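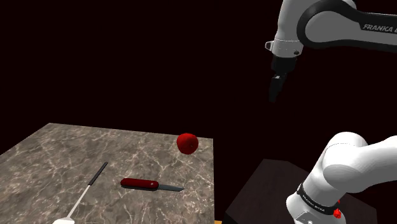 Drevitz gets its night market back in January

November 21, 2025

The Drevitz night market is coming back! After two winters without it, the old fish hall on the harbor will open its doors again in January, with hot food, secondhand books, live music and, by popular demand, the honey doughnuts.

The town council gave its final approval this week, and the news was already all over the harbor cafes by the next morning. Stalls will run the full length of the hall and spill out onto the quay if the weather is kind. Entry is free, as it always was, and the market will stay open until midnight on each of its four nights.

Marina Stefanou is running the market this time, and she has been busy. She has 483 names on the mailing list, many of them left over from the old days, and says the replies came in faster than she could read them.

"I wrote to everyone on a whim in the summer, just to ask who missed it," she said. "People sent me photos of their kids eating soup on the steps. One man sent me his old stall sign and asked if his spot by the east door was still free. It is, and he's got it."

The hall itself has had a lot of love over the past year. The roof no longer leaks, the big sliding doors slide again, and the green floor tiles have been scrubbed back to a color most of us had forgotten. There are new heaters along the north wall too, which anyone who stood there in the last market with frozen toes will be glad to hear. The old auction clock is still up over the office. It still runs four minutes fast.

Food first, then. The Tzavaras bakery is bringing back its doughnuts and plans to fry 1000 of them on opening night alone, along with cheese pies and a walnut cake that is new this year. Michalis Ververidis will be cooking bean soup and grilled sardines from the same corner he had before. Gilles Gaillard, who moved here last spring and has been selling crepes from a cart outside the ferry office, gets his first indoor stall, and if you haven't tried the one with chestnut cream, go early. His cart had a line all through October.

Music will be at the west end, on a low stage built from the hall's old packing tables. Anastasia Gavalas and her band open the first night with dance tunes from the islands, and the school choir sings on the second. There's an open stage on the last two nights for anybody with an instrument and a couple of songs. Sign up at the library desk.

The book tables are back as well, bigger than before. Kosmas Konstantinidis has been collecting boxes since August and has filled most of his garage with paperbacks, sheet music and a wonderful pile of old sea charts. He will take more donations up to the week before opening, but please, no encyclopedias.

The hall holds 400 people at a time, so there may be a short wait at the door on the first evening. The late bus will run an extra trip up the hill after closing each night, stopping at the school and the upper square.

A few small stalls are still open. Write to the market office at the town hall or drop in any morning before noon.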